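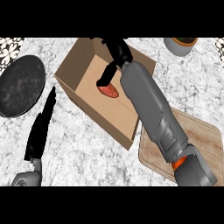
Keeping the Old Varieties Going: A Talk with Silvan Kuster

Print this page
E-mail this page

Silvan Kuster had his sleeves pushed up and a knife in his hand when I got to the farm at seven in the morning, and he was already talking before I had my notebook out. "Try this one," he said, holding out a slice of raw squash on the flat of the blade. "Then try this one, and tell me they're the same vegetable!"

They weren't even close. The first was mild and a little watery, the way I expect squash to be. The second was a variety he calls Egger, after the family who gave him the seed, and it was sweet and nutty enough that I asked for another piece. He laughed and cut me three.

Kuster grows vegetables for seed on 14 acres at the end of a gravel road, and he has been at it long enough to fill two refrigerators, a chest freezer and most of a pantry with labeled jars. At last count he had 193 varieties. A few came from catalogs. Most came from people: neighbors, market customers, a retired mail carrier who drove over with a coffee can of beans on the passenger seat.

"I never planned on it," he told me. "I wanted to grow good food and sell it on Saturdays. Then somebody hands you beans that their grandmother carried over in a coat lining, and what are you going to do, put them in soup?"

(He did put some in soup, he admitted later. It was excellent soup.)

The Egger squash is the one he lights up about. When he got it there were 68 seeds in the envelope, and they were old. He soaked half of them, planted them in flats on top of the water heater and checked on them, by his own account, far too often. Eleven came up. He planted those as far as he could get from any other squash, and when the flowers opened he taped them shut in the evening and pollinated them by hand the next morning.

"You have to get up before the bees," he said. "I love the bees, but they don't care what I'm trying to do. They'll bring you pollen from a zucchini two fields over, and next year you've got something that looks like a football and tastes like the box it came in."

I asked if all his crops were that much trouble, and he shook his head so hard his hat slid. Beans and peas mostly look after themselves. Lettuce is easy too, as long as you can stand to leave a good head in the ground until it gets tall and ugly. Tomatoes take a jar, some water and a few days of a smell that his family has asked him to keep in the barn. Carrots are the hard ones. They cross with Queen Anne's lace, and there is a whole ditch of it along his road.

"I've got one carrot, Cornesel, that I've lost twice," he said. "Both times I got it back from Mathias. That's why you give seed away. I tell everybody that. The safest place for your seed is somebody else's freezer."

Mathias Camenzind farms across the valley and has been trading with Kuster for years. He came by at noon with a sack of onions and stayed for lunch, and the two of them spent most of the meal arguing happily about parsnips. Camenzind is the quieter one, but he got going when I asked what he looks for in a plant worth saving.

"The first year I just look," he said. "I don't pull anything unless it's sick. People save from the biggest one right away, and then they wonder why it all comes in so late. Maybe the biggest one was slow. I want to know which one I was glad to see."

Between them they started a seed swap called Fundine, held every October in the grange hall. It began with a couple of card tables. Last fall 239 people signed the book at the door, and the potluck ran out of plates. I was there, and I can report that I went in for one packet of kale and came out with my coat pockets so full that I rattled. There was a teenager with a whole table of peppers she'd grown in buckets on a balcony. There was a man who would talk to you only about garlic, and I learned more from him in ten minutes than I had in ten years of growing the stuff.

The newest thing Kuster is excited about is a pole bean named Plindier. It's purple in the pod, turns green when you cook it, and climbs anything you put near it, including (he showed me) the side mirror of a parked truck. He has enough this year to share widely for the first time.

For anyone starting out, he says to pick one bean. Grow it, eat most of it, and leave the last few plants alone until the pods are dry enough to rattle. Shell them on the porch, let them sit out another couple of weeks, and put them in a jar with the name and the year.

"Write the name down," Camenzind said from the other end of the table. "He has a whole shelf that says 'good yellow one.'"

"They are good," said Kuster. "I planted some in May. Come on, I'll show you, they're behind the shed."

Print this page
E-mail this page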